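Brellis click vinyl planks, 11 months in

Bought the Brellis planks last September, the Pular range, pale oak color. Writing this fast before my shift so excuse the mess. 20 boxes total, did the back room and the hallway. Paid $279 for the underlay and trims on top of the floor itself, which stung a bit.

First thing. Delivery guy left the lot in the driveway. Boxes are heavy. Get a second person. I did it alone and my back let me know for four days.

## Laying it

Click system is decent. Long side goes in easy at an angle, short side needs a tap with the block, and if you tap too hard the corner lifts and you get to start that row over. Did that twice. Get the proper tapping block, not a scrap of 2x4 like me, I chewed up one edge before I caved and bought the Major one.

Cutting is score and snap. New blade every row or so, they go dull quick. Door frames were the worst part by far. Borrowed an undercut saw from my brother in law and wish I'd done that on day one instead of fighting with a chisel for a whole evening.

Subfloor has to be flat. The box says so and I sort of ignored it near the radiator. Now theres a spot that clicks when you step on it. Every single morning. My fault, not docking a star for it, but read the box.

Pattern wise, mix your boxes. Open a few at once and pull from all of them. I ran the boards lengthwise, away from the door, and the room looks longer for it. Pale boards with the odd streak or knot is still the look I'd pick again. Dark floors show every crumb.

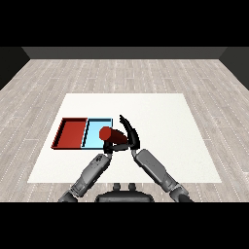
Dušan Murín wrote in under my first post to say his Pular boards started gapping at the short ends by the second winter, and that he'd left hardly any space at the walls, so anyone doing a big room should measure that gap twice and not trust the baseboard to hide a mistake.

Fair point. I left the gap the leaflet asks for and used the plastic spacers. No gapping so far. Will update if that changes.

## Living with it

Scratches: one long one from dragging the bookcase. Felt pads on everything now. Chair legs fine.

Cleaning: damp mop, bit of floor cleaner, done. Steam mop is a no per the warranty. Streaks a little in low sun if you use too much product. Less is better.

Noise: quieter than the old laminate, louder than carpet obviously. The thicker underlay is worth the extra, the Belico one. I used the cheap stuff in the hallway and you can hear the diffrence walking from one to the other.

Feel: cold in winter without socks. Rug by the desk fixed that.

Customer service: emailed about a box with a crushed corner on a Wednesday, replacement came the next week. No arguing.

4 out of 5. Loses one for the short end joints and for the trims costing what they do. Would buy again for the bedroom, and probably will once I've paid off this lot.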